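Chapter 7
When the Grip Fails: Faults in Handling Delicate and Irregular Objects

After working through this chapter you should be able to:
distinguish a grasp fault from a perception fault and from a planning fault
read a force log and find the point at which contact was lost or exceeded its limit
explain why a protective stop can leave a gripper in a worse state than before it
write a fault report that another technician can act on

7.1 The Kurnell stoppage

In June a two-finger arm at the Hustden test site in Kurnell was being used to move cut flowers from a tabletop into a vase. The job had been running under a controller called Raju, which set a closing force limit for each class of object and halted the arm if the limit was passed. Over 743 attempts the arm had halted only a handful of times, and each halt had been cleared from the operator's panel.

On the attempt that concerns us, the fingers closed on a stem and the arm began to lift. A second stem lay across the first. Raju had planned for one object and had no model of the two being caught together. As the arm rose, the load at the wrist climbed past the expected value, the controller treated the reading as a collision, and the arm stopped in mid-air with the fingers still closed.

The stop worked as designed. The trouble came afterwards. The operator pressed reset, which on this version of the software returned the arm to its home position before opening the fingers. The home path passed over the vase. The trailing stems caught the rim, the vase went over, and water ran off the table towards a power supply on the floor. The supply tripped its breaker and no one was hurt, but the cell was out of service until the wiring had been inspected and dried.

The layout used for this task is simple, and the weakness in it is easy to miss. A glass vase with yellow flowers stands on one side of the table and long-stemmed pink roses lie on the other. One rose stem crosses the other close to the gripper, so the place where the fingers are most likely to close is also the place where the two stems are hardest to tell apart.
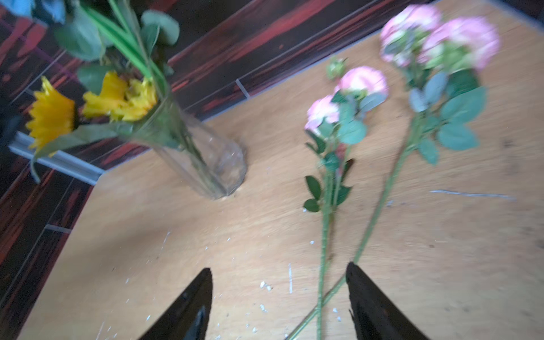 7.2 Three kinds of fault

It is common for a first report to say only that the robot "dropped it" or "grabbed wrong". Neither phrase tells the reader where to look. In this book we sort handling faults into three kinds.

A perception fault occurs when the system's picture of the work is wrong. Two crossing stems recorded as one object is a perception fault.

A grasp fault occurs at the fingers: slip, crushing, or closing on more than was intended. It may follow from a perception fault, or it may occur when the picture was correct.

A planning fault occurs when the arm is told to move in a way that is unsafe for the state it is in. The reset at Kurnell was a planning fault. The home path had been checked with empty fingers and never with a load.

Most incidents involve more than one kind. The report should name each of them, in the order in which they occurred.

7.3 Reading the force log

Raju's log was sampled at 1000 readings per second and kept for the last 300 seconds before a stop. Brusance, the firm engaged to review the incident, began with the final 2 seconds — long enough to cover the closing of the fingers and the first part of the lift.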